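Produce Talk, speaker notes – Jorkton community evening, November
Slot: 7 minutes. Water on the lectern. Clicker runs backwards, so press the left button!

OPENING
Start with a show of hands: who sorts their fruit and vegetables when they get home, and who shoves the whole bag in the fridge? (Wait for the laugh. I was a shover for years.)

Say: I love this job. It takes me four minutes after a shop, I do it with the radio on, and I eat so much better in the week that follows.

PART ONE – SPREAD IT ALL OUT
You need room, more room than you think. My kitchen counter is the width of a tea tray, so I've used the ironing board, the floor and the top of the washing machine. Any flat spot will do if you put a clean sheet of plastic down first.

Then plates! Old ones, odd ones, the ones from the back of the cupboard. Fruit in one place, roots in another, leaves on their own.

PART TWO – WHO LIVES WITH WHOM
Apples give off a gas that makes leafy greens go yellow early. Keep them apart. Slow down here, people write this bit down.
Carrots: cold, in a bag, tops off.
Bok choy: dry it, wrap it in a towel, eat it first.
Citrus: happy in a bowl for a week, longer in the fridge.

SLIDE 5 – leave it up while they chat to a neighbor about where they'd do theirs

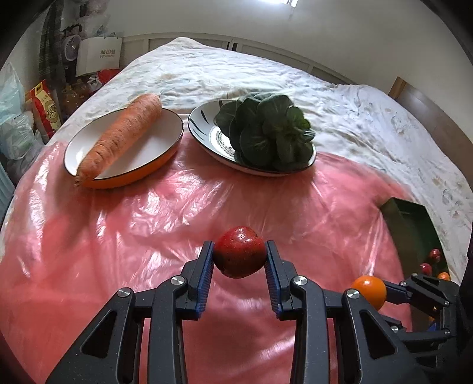 Sorting on the bed: carrot and bok choy on their own plates, small fruits in the green tray.

Point out the plates. They don't match and it doesn't matter one bit – I like the orange rim best.

Ask: what would you move into the fridge first? Somebody usually shouts "the greens", and they're right.

CLOSE
Mention the Fanderport swap table, back of the hall, bring any spare veg. More than 500 bags went home from it last year.
Questions. If it's quiet, ask about bananas.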